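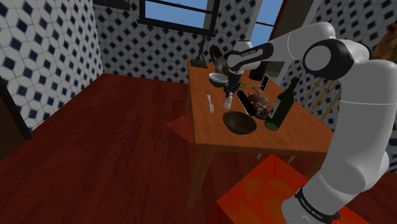 示范数据的便宜与贵

上个月Flekow又发了一版他们的仿真示范集,说明文档写得很长,宣传页写得更长。宣传页的大意是,以后做桌面操作的团队不必再为数据发愁,渲染引擎里要多少有多少,换一张墙纸就是一个新厨房,换一盏灯就是一个新黄昏。我把说明文档从头读到尾,又把能下载的部分下载下来看了几个晚上,越看越觉得有些话应该有人讲一讲。

先交代我的立场。我在Kerkow做了几年数据,真机的采过,仿真的也采过,现在主要替别人审数据,所以难免挑剔。我不反对仿真,我自己的第一个能跑的策略就是在仿真里训出来的,当时高兴得请全组吃了饭。后来那个策略上了真机,第一下就把指尖戳进了桌面的泡沫垫里。饭钱当然没有人退给我。

从最常见的那种任务讲起:一张木桌,桌上摆着吃饭用的东西,碗、叉子、酒瓶、盐瓶,一条机械臂装在桌边,夹爪朝下,停在盐瓶正上方一点点的地方。下一步该合拢夹爪、抬起来、放到别处去。做这一行的人对这个画面熟得不能再熟了,各家的示范集里都有它的变种,区别无非是瓶子换成罐子,碗从左边挪到右边。它看上去很合理,盐瓶这东西谁家都有,个头小,立着,对两指夹爪来说是一个讨喜的目标。

问题恰恰在“讨喜”两个字上。一个目标为什么会进示范集?在真实的采集间里,答案往往很朴素:桌上有什么就采什么,操作员今天手顺就多采几条,手不顺就换个简单的。到了仿真里,答案变成了资产库里有什么。有人建过盐瓶的模型,于是有盐瓶;有人建过酒瓶的模型,于是有酒瓶。没有人愿意去建一个被揉过的塑料袋,或者一块半湿的抹布,于是示范集里的厨房永远没有塑料袋和抹布。可是你去看看自己家的台面。

Flekow的人会回答说,资产库在扩充。这话我信,文档里也列了清单。但清单扩充的方向仍旧由建模的难易决定:硬的先来,软的后来;不透明的先来,透明的凑合着来;空碗先来,盛着汤的碗大概永远不来。碗里若是有东西,多半也是和碗长在一起的一整块,你把碗倾过来,那些菜叶子不会掉。学习系统看不出这个区别,它只会记住碗里的东西很听话。等它到了一张真的餐桌前面,我不想坐在它对面。

再说随机化。这是整套说法里最受欢迎的一个词,也是我最不放心的一个。换纹理、换光照、换相机位置、往桌上撒一些不相干的东西,这些做法有用,我不否认,比不换强。可随机化这个词给人一种错觉,好像真实世界的变化也是这样均匀地撒出来的。我在Flekow那批数据里见过不少布置:墙上贴满花纹强烈的瓷砖,窗外是一片没有云的蓝天,手机立在桌上亮着屏,旁边是盛着沙拉或水果之类东西的玻璃碗。物件之间没有来由。没有谁会这样摆一张桌子,也没有谁吃到一半会留下这样一张桌子。真实的凌乱是有道理的,叉子搁在盘沿上是因为刚才有人在用它,盐瓶靠近某个座位是因为那个人口重。人收拾桌子的时候大量依靠这种道理,知道哪只碗还要、哪只碗可以收。把道理抽掉,剩下的凌乱只是噪声,系统学会的是在噪声里找盐瓶,这和学会收拾桌子之间隔着很远的一段路。

有朋友说我这是苛求。他说抓取就是抓取,先把盐瓶抓起来,道理以后再教。这位朋友是Rawiri Sheehan,我们为此在电话里吵过不止一回。他在Nutley带一个采集组,手底下三个操作员,设备旧,预算紧,对仿真的好感完全可以理解。他的算法是这样的:他的组在真机上采了39个小时,去掉失败的、去掉录坏的、去掉操作员中途打喷嚏的,能用的示范是123条。同样这点时间,仿真那边的机器早就跑出他一年也采不完的量了。他问我,你让我怎么选?

我的回答他不爱听。我说你那123条里有多少条是你亲眼看过的?他说全看过。我说那边的呢?他没说话。

这就是我想讲的第一件要紧事。数据便宜到一定程度以后,就没有人看了。真机示范贵,贵到每一条都有人心疼,录完了要回放,回放的时候会发现相机歪了、夹爪打滑了、操作员在放下之前多犹豫了一下。这种发现很烦人,也很值钱。仿真示范一夜之间堆满硬盘,判断成败靠一行脚本:物体最后的位置离目标够近,就算成功。我在Flekow的数据里翻到过这样的“成功”:夹爪没有夹住瓶子,是用指侧把它一路推过去的,瓶子到了,脚本点头,这一条就混在好的里面进了训练集。还有一类,夹爪合拢时手指明显陷进了物体里面,接触求解器使了一把蛮劲把它们黏住,于是抬起来稳稳当当,比任何真的抓取都稳。系统从中学到的东西,说好听些叫技巧,说难听些是钻引擎的空子。

我写信问过他们怎么筛。回信很客气,说后续版本会加入更严格的接触检查。我等着看。不过我也想问一句,检查脚本写好之后,谁来检查检查脚本?总得有人坐下来一条一条地看,看得眼睛发酸,看到午饭都不想吃。这份活没有办法随机化。

第二件要紧事是示范从哪里来。讲仿真的人喜欢谈场景,谈渲染,谈有多少种木纹,很少谈那条轨迹是谁给的。轨迹的来源大致有两路。一路是规划器算出来的,引擎知道盐瓶的准确位置,规划器直奔而去,悬停、下降、合拢、抬起,干净利落。另一路是人戴着设备或握着手柄遥操作出来的,再由程序改编成许多份。两路各有各的毛病。

规划器的毛病是它不需要看。它从引擎那里直接拿到坐标,从来不曾因为看不清而停一下。可我们拿它的轨迹去教一个只能靠看的系统。于是系统学到了一种毫无根据的笃定:光线再差,目标被夹爪自己挡住一半,它照样直直地往下走,老师就是这样走的嘛。人去拿一只瓶子,手到跟前会慢下来,会稍微偏一偏让眼睛看见,碰到了再收紧。这些小动作在规划器的轨迹里统统没有。Ruby-Lee Bolger给我看过她在Pearce做的对照,她把真机操作员的示范和规划器的示范并排放,同一个动作,前者弯弯绕绕,后者像用尺子画的。她那边的同事多半觉得后者好看。她觉得前者才有东西可学。我站在她这边,尽管她的操作员动作之难看,确实超出了我的预料。

改编的毛病更隐蔽一些。一段人做的示范,物体挪一挪,轨迹跟着挪一挪,重新跑一遍,成功就留下。如此生出许多份,账面上很壮观。可这些份数里只有一个人的一次决定。他从上方下手,所有的后代都从上方下手。他那天没有想到可以先把挡路的胡椒瓶拨开,所有的后代就都不会拨。你把它们叫做许多条示范,我看更像一条示范的许多张复印件,复印机还挺高级。说明文档里应该写清楚原件有多少,Flekow的文档没有写。我在附录里找了很久,只找到“源自人类专家的种子示范”这么一句。专家是谁,坐在哪里,练了多久,做砸的那些去了哪里,一概没有。

做砸的去了哪里,这个问题我愿意多说几句。几乎所有示范集都只留成功的,理由听起来很充分:我们要教它做对的事。但凡带过新人的都知道,光看做对的是学不会的。新人第一天最需要看的是老手怎样把一件正在变坏的事救回来。夹歪了,怎么松开重来;碰倒了,怎么从旁边扶起来;够不着,怎么先挪一下别的。这些片段在真机采集里天天发生,操作员不胜其烦,回头就按删除键,因为绩效看的是成功条数。仿真里连删除键都省了,脚本替你删。到头来我们得到一个从没见过自己犯错的系统,它在第一次犯错以后的行为,谁也说不准。我见过它对着空气合拢夹爪,抬起来,平移,松开,把什么也没有稳稳地放在了目标位置上,然后停在那里,像是在等人表扬。

去年8月我劝Rawiri别再删了,把失败和补救都留着,单独标出来。他答应了,做了一阵,抱怨说标注比采集还累。什么算失败的开始?夹爪偏出多少算偏?操作员停下来是在想办法,还是在看手机?三个操作员标出三个样子,得开会统一,统一完了又有新情况。他说你看,这就是为什么大家都去用仿真。我说你看,这就是仿真省掉的那部分。我们俩都觉得自己赢了那一回。

第三件事关于评测,我尽量讲短一点,虽然这件事最让我生气。Flekow的宣传页上有一张表,列着18项任务,每项后面跟着一个漂亮的成功率。评测也是在仿真里做的,同一个引擎,同一个资产库,同一套摩擦参数,只是随机种子换了。这好比老师出题、学生背题、老师再把题目的顺序换一换拿来考试。学生考得不错,我一点也不惊讶。表格下面有一行小字,说真机结果将在后续工作中报告。这行小字我在别家的文档里也见过,措辞几乎一样,后续工作我见到的就少得多。

有人会说,真机评测太贵,小团队做不起。是贵。可如果连评测都做不起,就不该说数据的问题解决了,应该说数据的问题挪了个地方,挪到了你还没去看的那一边。而且真机评测也不必像大家以为的那样排场,一张桌子,一条臂,几样从自己厨房里拿来的东西,找一个没参与过训练的同事来摆,不许他问你怎么摆。跑一个下午,你就会知道很多表格上没有的事。我劝过好几个组这样做,愿意做的不多,做了以后愿意把结果贴出来的更少。

这里我得说几句公道话,免得被当成只会抱怨的人。仿真有几样事情做得比真机好,好得多。调接口,查时序,看看控制频率改了以后会不会抖,这些在仿真里做,摔坏的只是几个多边形。危险的动作、靠近关节极限的姿态,也应当先在里面走一遍。给新来的操作员练手也合适,他把酒瓶扫下桌子一整天,地板还是干的。还有就是拿来问问题:光从窗户那边来和从头顶来,策略的表现差多少?在真的房间里你得搬灯、拉窗帘、等太阳,在仿真里改一个数。用仿真来问问题,我举双手赞成。用仿真来当答案,我要看证据。

Ruby-Lee对此比我乐观。她认为配比对了就行,仿真打底,真机收尾,底子厚了收尾就省力。她手里有些结果支持这个说法,我看过,做得仔细,我挑不出大毛病。不过她的“收尾”用的是什么数据,值得留意:是她自己盯着采的,每个操作员都跟了很久,每一条她都回放过,失败的补救也留了一部分。我怀疑功劳大半在这里。她不同意,说要做消融实验给我看。我很期待,也准备好了认错,只是目前还没有收到。

我担心的是,别人引用她的结果时只会引前一半。仿真打底这四个字好记,也好卖,采购的人听了高兴,管预算的人听了更高兴。后一半要招人、要培训、要租房间、要买被夹碎的杯子,讲出来扫兴。我在评审会上听过有人提议把真机采集的预算整个砍掉,理由是“现在都用合成数据了”。我问他们打算怎么知道策略行不行,对方说可以看渲染效果,现在的渲染已经非常逼真了。

渲染确实逼真,木头地板一条一条的纹路都看得清。可逼真是给人看的。我们看一张图,看见桌腿落在地上,酒瓶立在桌上,就替它补全了重量、摩擦和瓶子里的晃荡,心里便踏实了。学习系统得不到我们替它补的那些。它拿到的是像素和动作的对应,像素做得越漂亮,我们这些审数据的人反而越容易放过动作里的毛病。我自己就吃过这个亏,有一批数据光影做得极好,我看得津津有味,过了好几天才发现夹爪的开合量和指令差了一截,从头到尾都差。换作从前那种灰扑扑的画面,我想我第一天就会发现。

有一件小事可以顺带提一下。许多仿真数据里用的臂和大家实验室里的是同一型号,连底座上的字都印着,FRANKA EMIKA,清清楚楚。于是采购的人就以为,型号一样,数据拿来便能用。型号一样是好事,省了一层换算。但是你那条臂用了多久,哪个关节有一点松,指尖的橡胶垫磨成什么样了,相机支架上次是谁碰过的,仿真里那条一概不知道。Nutley那边有一条臂,每天早上头一个钟头和后来的手感不一样,操作员都晓得,先让它空跑一阵。这个习惯没有写进任何文档,却实实在在地影响了那123条示范长什么样。数据搬到别处去,这个习惯没有跟着搬。真机数据尚且如此,何况一条从来没有磨损过的臂。

说到文档,我对发布数据的团队有几点具体的要求,谈不上苛刻。

种子示范的数目写出来,由几个人做的也写出来,改编出来的份数另列一栏,别加在一起报总数。

成功的判据把脚本原样附上。我宁愿读代码,也不愿意读“物体被妥善放置”。

随机抽一小部分,由人看过,看出来的毛病照实登记,别悄悄剔掉了事。剔掉的原因往往比剩下的数据有用。

失败的轨迹至少留一些。嫌占地方可以降分辨率,我不在乎瓷砖的花纹清不清楚。

没有真机结果,就把这句话放在表格上面,字号和表格里的数字一样大。

我把这几条寄给了Flekow,也寄给了Kerkow自己的数据组。后者的反应比前者还冷淡些,我们自己人手里那一套,第一条就过不去。种子示范是谁做的,组里已经说不清了,做示范的人有的走了,有的坚持说不是自己。最后在一台旧机器的目录里翻出录制日志,才晓得很大一部分出自一个实习生,他是左撇子,而我们一直纳闷为什么策略总喜欢从左边绕过去。这个谜困扰了组里很久,期间有人怀疑过相机标定,有人怀疑过逆运动学,还有人写了一份挺长的分析报告。

所以我对“数据要多少有多少”这样的说法提不起兴致。示范归根到底是某个人在某张桌子前面做的某个决定,他为什么从这边下手,为什么在那里停了一下,这些我都想知道。渲染引擎能给我换墙砖,能给我换桌子,这些问题它回答不了,也没打算回答。

Rawiri昨天又来电话,说预算批下来一点,够他再采一阵,问我该多采几种任务还是把老任务采厚。我说先别采,把操作员叫到一起,把上回留下的那些失败从头看一遍。他叹了口气,说会议室的投影仪坏了,得先修投影仪。

6/5/26,于Kerkow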